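September 7, 2023

Bindery bench notes, Maldonado workshop. Long one today, sorry in advance to Pilar, who likes these short.

Made a fresh pot of wheat paste first thing, from the Warnent flour Doaa brought in. It thickened faster than our old flour does, so I let it down with a little more water than the card says and pushed it through the sieve twice. Lovely stuff once it settled, smooth as custard — I was very pleased with it, and I've put the rest in the fridge with a label on it (please use it up before making more!).

Then on to the Drurneck ledger. It's 162 leaves in 14 sections, and the spine folds on the first two are worn right through at the kettle stitch. Guarded those with thin Japanese tissue, a strip 21 mm wide, and left them between blotters under the small press. Horacio thinks the strip could be narrower and he may well be right, but I'd like the extra hold where somebody's thumb is always going to land. We can argue about it over coffee.

The old glue on the spine is another matter. Someone had a go at this book in 2000, according to the pencil note inside the back board, and they used something rubbery that won't soften with a poultice at all. I ended up rolling it off with a crepe eraser, a few inches at a time, with the radio on. Half the spine is clear now and my wrist is done for the day.

Still to do: sew up a test section on the thinner linen thread, ask Graciela whether she wants the original endpapers kept in place, and find the good bone folder, which I last saw in April.

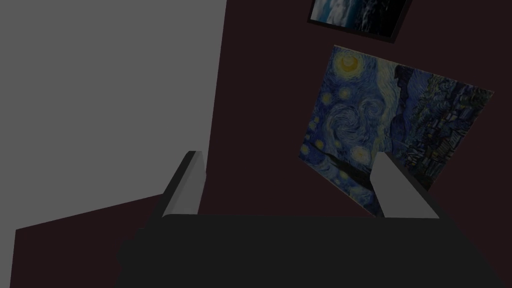
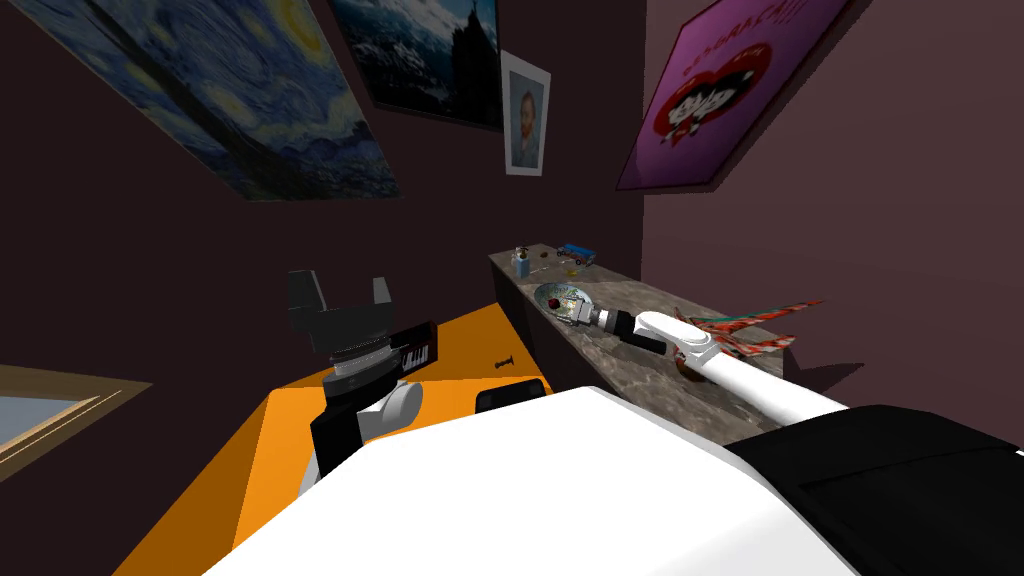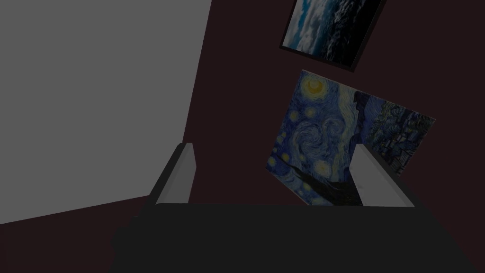 Middle one: Starry Night on the wall, small bearded portrait, orange table top.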